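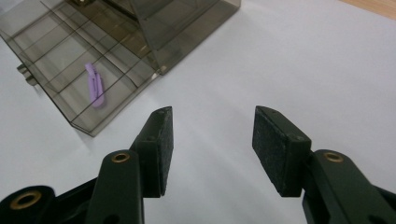

Why I Finally Read a Whole Court Opinion

I meant to write about tomatoes this week, but my neighbor Janelle Calimlim handed me a court ruling over the fence and there went my Thursday evening. It's the appeals decision in the Kadedari water case, the one everybody in Heststead has been arguing about since March, and it runs to 68 pages (plus the dissent, which is another 11 and a good deal livelier).

I'm no lawyer, so I went slowly, with a pencil and a pot of tea. What struck me most was how polite Judge Ocampo is while telling the county it had no business closing those hearings. She never raises her voice! She just keeps going back to the open meetings law, one line at a time, until there isn't much left of the other side.
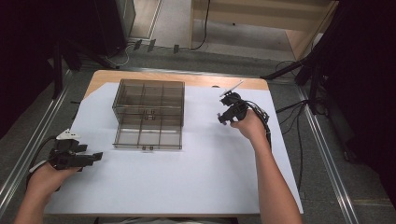 Heststead Courthouse Readers Club

Antigoni Athanasiadis thinks the dissent has it right, and she told me so at some length on the phone. Her worry is that towns will be scared to talk about anything before the lawyers have looked it over. I can see that, I suppose, though I'd still take a slow meeting with the door open.

We're talking it over at Emiko Hayashi's place next time, and Emiko asks that you read at least the first 4 sections before you come. I have a spare copy if you need one, with my pencil marks in it, sorry.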